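Evening Prayer Group Completes a Year of Reading the Psalms Aloud

May 26, 2026
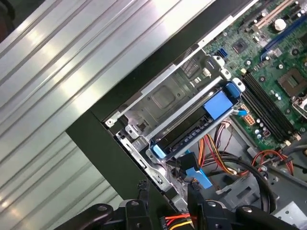
Forty evenings, one book

A prayer group which meets in the hall on El Idrissi Street has finished reading the whole Book of Psalms aloud, from the first to the last. The reading took 40 evenings. It was closed with a simple service, a shared meal of soup and bread, and a long silence which several members said they will remember more than the words.

The group is known as Ginda, after the small town where two of its first members grew up. It has no building of its own and belongs to no single church. People come from different congregations of the city, and some come who do not attend any church at all. On the last evening 127 people were present, and many of them had to stand along the wall or sit on the steps by the side door.

Ashraf Farouk, who leads the readings, told us that the plan was at first much smaller. He wanted to read only the Songs of Ascents, Psalms 120 to 134, during the winter. These are the short psalms which are often connected with the pilgrims going up to Jerusalem. When the group came to the end of them in February of last year, the members asked him to go back to the beginning and read everything.

"I said to them that some of the psalms are hard," Mr. Farouk remembered. "There is anger in them. There is a person who asks God why He sleeps. They answered me that this is why they want to read them together and not alone at home."

How the evenings were arranged

Each evening had the same order. A candle was lit, and one person read a psalm slowly. Then the group stayed silent for 3 minutes, and another person read the same psalm again. After this anyone could say one sentence, or repeat one line which had stayed with them. Nobody was asked to explain the text, and discussion was kept for the tea afterwards.

Psalm 119, the longest, was given an evening for itself. It was divided among many readers, and each of them took one of its sections of eight verses. The youngest reader was a girl of nine years, who had practiced her section with her grandmother for the whole week. Her grandmother read the next section after her.

Not every evening was full. In the rainy part of the autumn a few meetings had only a small circle of chairs, and once the heating did not work and the people read in their coats. Mr. Farouk said that he was worried at this time and thought about stopping until spring. He decided to continue after an older member told him that she had waited all day for Psalm 88, and she would not like to wait for it until the weather became better.

Psalm 88 is one of the darkest in the book, and in most translations it finishes with the word "darkness" or close to it. According to Mr. Farouk, the silence after this psalm was the longest of the year. He did not look at the clock, and he let it continue until someone began to sing softly.

A book of lines

Beside the door there was a thick notebook, in which everyone could write a line from the psalm of the evening. At the end it had 271 entries, in several languages and in very different handwriting. Some people added a name or a date. Others wrote only the words, and in one place a child has drawn a sheep next to "The Lord is my shepherd."

The notebook was read aloud in part at the closing service. The line which was written most often came from Psalm 27, "Wait for the Lord; be strong." The second was from Psalm 130, about the soul that waits more than watchmen wait for the morning. Mr. Farouk said he had not expected that waiting would be so important for the group, but when he thought about the year which many families had, he understood it.

A printed booklet with the entries is now being prepared. The Jinimport company has given the paper, and the print shop Welesico will do the binding without payment. The booklet will not be sold. Copies will be placed in the hall, and anyone who took part in the evenings may take one home.

What comes next

The group will rest during the summer. After this it will begin with the Gospel of Luke, again aloud and again with silence between the two readings. The members chose Luke by a show of hands, after a friendly disagreement with those who preferred Isaiah. Isaiah will probably follow.

New people are welcome, also those who only wish to listen. It is not necessary to bring a Bible, as there are enough copies in the hall, including some with large print. People who would like to read are asked to speak with Mr. Farouk before the evening starts, so that he can give them the passage and they have time to look at the difficult names.

The hall opens half an hour before the reading. Tea is served afterwards, and help with washing the cups is always accepted.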